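Slide 6, equipment budget. Start with cost per cell, since Flusley asked for it. Gripper tool 830, spare fingers 284, both per unit. Wulach quoted a longer lead time, so order in February.

Holder openings: buy for the widest tube on the list. Tapered gift tubes go in the same holder as straight ones.

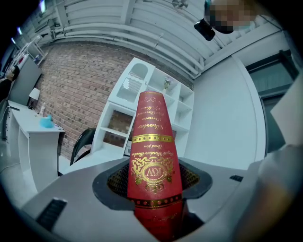 Spares at 25 percent of installed count. Merle Kereama signs off above that. Pause for questions, then Stullmont floor plan.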